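Speaker notes: house rules for arm work, Hiltstead talk
January 12, 2024. 17 mins plus questions. Don't run over again
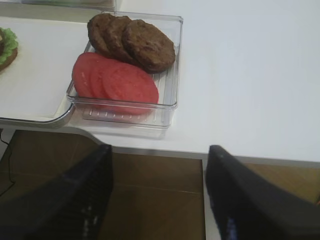
Pratmont wrote back on the draft: fine, but why do we need rules at all for play food, nothing in there can hurt anyone. Fair. Start with that. Read it out, let it sit.

My answer: the patty is soft, the arm isn't. Standards look at the whole job, arm plus gripper plus part plus the person reaching in. Change one, do the risk assessment again. Most people do it once and file it.

Overlapping parts. Patties on top of each other, tomato slices same. Rule 1: write down the start layout before the run. "Food in tray" is not a layout. Say which piece is on top and which way the row leans. Eglītis sheet has a box for this, show of hands who fills it in (expect few)

Rule 2, hands. Arm stopped and held before anyone tidies the tray. Stopped as in held, not waiting for next command. Pause on screen doesnt count. Slow down here, say twice.

Rule 3, speed. Zavon site uses 60 for set-up, 800 for normal runs, both mm/s. OUR limits, not from any standard, don't let anybody quote them as such. Limits go on the wall by the stop button.

Rule 4, cables and floor. Walk the area first. Anything hanging or trailing gets clipped or moved. Boring, skip if behind time.

Rule 5, the log. Near misses go in, same shift. 9 entries since July, all short, all useful. Best one was two lines long. No names in the log, ever. People stop writing if there's names.

Questions likely:
- who signs off a new gripper? (site lead, in writing)
- do clear trays need their own check? Yes if the camera does the finding. Clear walls, shiny rims, test under the real lights
- can we skip the layout note for repeat runs? No. Copy the old one and chekc it

Hand out sheets at the END or they read instead of listen. Spare copies in the blue folder.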